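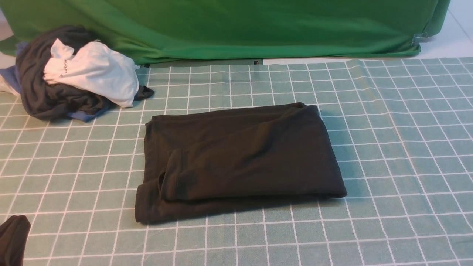 Fig. 1. Dark knit garment folded to a rectangle on the gridded surface; unfolded pile at rear.

Unit 2: Folding dark garments

Set one garment square to the grid lines and leave the pile at the back. Flatten the body, tuck the sleeves across it, then fold. Stepped edges are acceptable at this stage.
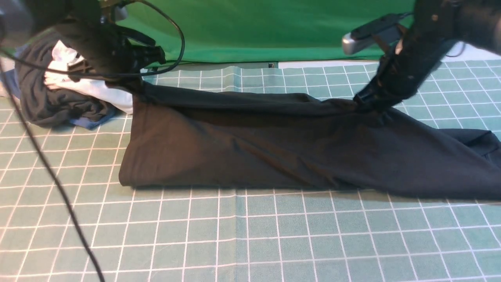
Fig. 2. Long black piece laid crosswise, left end straight, right end still loose.

Long items are held at two points on the upper edge. Lift, draw level and lower. Seams are hard to see on black cloth; check them by touch. 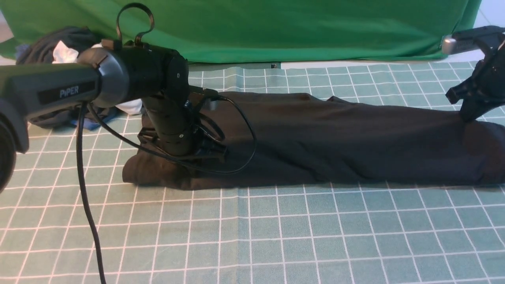
Fig. 3. Long, narrow garment with the left end bunched.

Open a bunched end before the next fold. Smooth lengthwise creases toward the free end.

Notes: M. Bajpai

Related items
Unit 1: Sorting a mixed pile
Unit 3: Shirts and collars
Care label chart, July revision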